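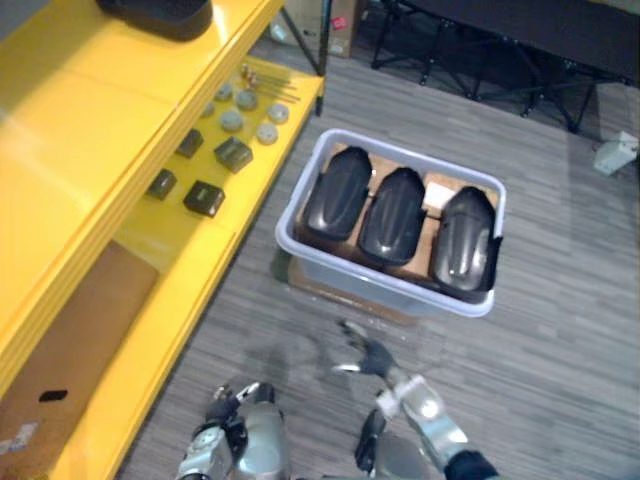 Coaching Theory / Block B

Handout 4: Getting back on defence

Course leader: Gudrun Tiedemann
Please read before the Wednesday session and bring your own practice plan.

1. Where we stopped last time

In the previous block we looked at the offensive rebound and who goes for it. We left one question open: what the other players must do while the shot is in the air. Most of the easy baskets in club games are given away in this moment, when the ball is above the rim and all five players are watching it.

Kai Bauerfeind went through the game sheets and video of the Skundov under-16 league and marked 1,143 possessions. He divided them into set defence, broken defence and no defence. I will show his tables in the session. For the moment it is enough to know that his third group was larger than any of us had guessed, and that tired legs did not explain it. Many of those possessions came in the first quarter.

2. Terms

Safety: the player who leaves for the halfway line when the shot is released. Normally a guard, but see section 4.
Stopper: the player who meets the ball. The stopper does not try to steal it. He or she makes the dribbler change direction once, and this already costs the offence its speed.
Trailer: the last attacker coming up the floor, often a big player and often forgotten.
Matching: taking the nearest dangerous attacker, even when this is not the player you were given before the game. 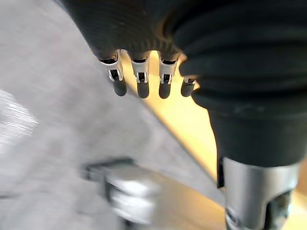 The word "matching" makes trouble for younger teams. They have learned to stay with one opponent, and now we ask them to let this opponent go. Jannik Kasten tells his players to point with the arm and say the shirt number loudly. I have tried the same with my own group and the noise was terrible in the beginning, but the mistakes became easy to see, and I kept it.

3. Order of work on the floor

Begin with three attackers against two defenders from the halfway line. The first defender takes the ball at the three-point line, the second protects the basket. On the first pass they exchange roles: the low defender goes out to the receiver, the other drops toward the basket. The drop is a sprint with the face to the ball. Players who run backwards here will always be late.

After this, add a third defender who starts behind the baseline and must touch it before coming in. Finally play five against five, where the coach calls "change" during a live attack and the ball is put on the floor. The other team picks it up and goes.

Keep each turn short. With 19 players in one hall, as Dirk Hellwig has at Hestalora, you need two baskets working in the same time, and an assistant at the second one who knows what the first coach is correcting. 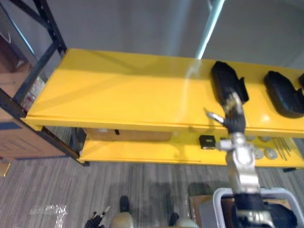

The changeover between drills decides how many repetitions you get. If players wait while you look for bibs or cones, they cool down and start to shoot from the centre circle. Put out everything for the whole session before warm-up, and store it so that a helper can find it without asking you. An open metal unit like the yellow one with the black frame is very suitable, as a person standing over it can check the top shelf and the lower one with a single look. The three black foam pieces on its top shelf also show the value of contrast: dark objects on a bright surface are found quickly, while dark bibs in the bottom of a dark bag are not.

4. Who should be the safety?

Many books give this job to the point guard. Eckhard Teuber, who coached at Celska for a long time, gave it to whoever was standing highest when the shot went up. Both ways can work. The first is simple to teach, but it fails when your point guard drives to the basket and finishes under it. The second requires that all players look at their teammates, and with beginners I would not start there.

A compromise is to name two players before the game. If one drives, the other goes back.

5. Preparation for Wednesday

Choose one game of your own team and watch only the moments after your missed shots. Write down where each player is standing when the opponent controls the rebound. A small sketch of the court is enough, colours are not necessary.

Then answer in writing, half a page at most: which of your players turns last, and what is this player looking at in that moment?

Hand in the sketches at the door. The hall at Kröger opens at 6 pm and we start on the floor, so please wear indoor shoes.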